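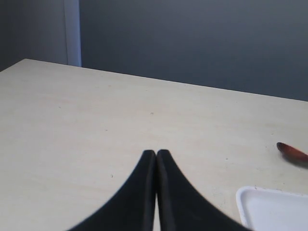
Home and Table > Feeding a crowd > Sharing plates or a plate each?

potteringabout
Posts: 2,866

Hello all, I could do with some opinions from people who have fed a lot of relatives at once and lived to tell the tale. It's our ruby-and-a-bit anniversary do in September (well, 37 years, so not ruby at all, but we missed the proper party for the thirty-fifth and I'm not waiting for forty) and we've got the upstairs room at the Tuvorton reading rooms from noon till four. There will be 33 of us if my husband's cousins make it over from Dundel, and they usually do when there's a pudding in it.

My plan was to put everything out in the middle of the tables on trays and boards and let people help themselves. Cold chicken, a salmon, three sorts of salad, bread from Fitzsimmons, cheese after. My sister is against it. She thinks half the room will get nothing but lettuce and that we ought to plate it all up in the kitchen and carry it out. We've had this conversation four times now and it's starting to spoil the fun. What would you do?

greygoosegravy
Posts: 418

Sharing, every time. I love to see people passing things along and saying "have you tried this one", it gets the quiet ones talking. We did my dad's eightieth like that and there were people chatting across the table who hadn't spoken at a family do in years. Plating up for that many in a strange kitchen is hard work and you'd miss your own party, which would be a terrible shame after all this planning.

One thing I would say is to put the same food on every table. Don't have the salmon only at the top end or you'll get a procession.

two_sugars_please
Posts: 96

I'm going to side with the sister, sorry! I've been the person at the far end of the long table with the bread basket and the gherkins more times than I care to remember. The confident eaters sit in the middle and the shy ones go without, and older people in particular won't reach or ask. My mother would come home from a wedding and make herself toast.

If you don't want to plate everything, could you plate just the meat and fish and leave the salads to share? That way everyone gets a fair piece of something.

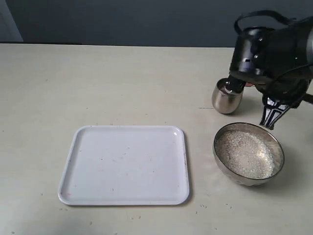

3 min read | page 1 of 2

potteringabout
Posts: 2,866

Thank you both, I hadn't thought of going half and half and it might be the thing that gets me and my sister speaking nicely again. What bothers me is the plates. The reading rooms have plenty of side plates and nowhere near enough dinner plates, so I'd be borrowing or hiring.

I do have trays, though - a few of the white square ones with the bit of a rim, and I know they're nothing fancy but they do set off a tomato salad beautifully. Does anybody have a feel for how many people one tray does? I've been thinking one for every six or so but I've no real idea.

greygoosegravy
Posts: 418

Six is fine for salad. For the salmon I'd go smaller. And keep some back in the kitchen! People take less from a tray that's nearly finished, they all leave the last piece out of politeness and then you're scraping it into a box at four o'clock. Swap it for a full one while there's still a bit left and they'll carry on happily.

marrowandmint
Posts: 1

Hello, first post, I've been reading for ages and this is the one that got me to sign up. I used to help with teas at the bowls club and I have to disagree a little bit about refilling. We found a fresh tray set everybody off again as though they hadn't eaten, and the food was gone before the second lot of visitors had sat down. We ended up putting out everything at once, in smaller amounts in more places, and having a cup of tea ourselves. It was much calmer.

Also please do label anything with nuts in. A folded bit of card is plenty.

two_sugars_please
Posts: 96

Welcome marrowandmint! Good point about the nuts. I'd still rather have a plate put in front of me, but I do see that bowls club teas and a family lunch are different animals. At teas people come and go. At a lunch they all sit down together and all look at the chicken at the same moment.

On hiring, I used Cekora for my daughter's engagement party and was perfectly happy. They dropped off the dinner plates the evening before and took them back dirty, and I'd have paid double just for that last part. Ask them whether they go out as far as Tuvorton, though. I was closer in.

teacosy_north
Posts: 240

Can I put in a word for serving spoons? You can have all the trays in the world and if there's one spoon between three salads you get beetroot in the potatoes. Two to a dish if you can borrow them, one at each side, so it can be got at from both directions. I'd take your own as well, halls never have them. The drawer is always full of tiny forks.

potteringabout
Posts: 2,866

Spoons! I had forgotten the spoons completely. They're on the list now, just under tablecloths.

Right, I rang my sister before lunch and read her the whole thread out loud, including the bit about your mother and the toast, which she enjoyed a great deal. We've agreed on chicken and salmon on plates, hired if Cekora will come out to us, and everything else down the middle of the tables. She's doing the plating with my niece and I'm doing the salads the night before. We are still arguing about whether the cheese goes out with the pudding or after it, but I think I'll start a separate thread for that one.

greygoosegravy
Posts: 418

After. Definitely after.

two_sugars_please
Posts: 96

Before, surely?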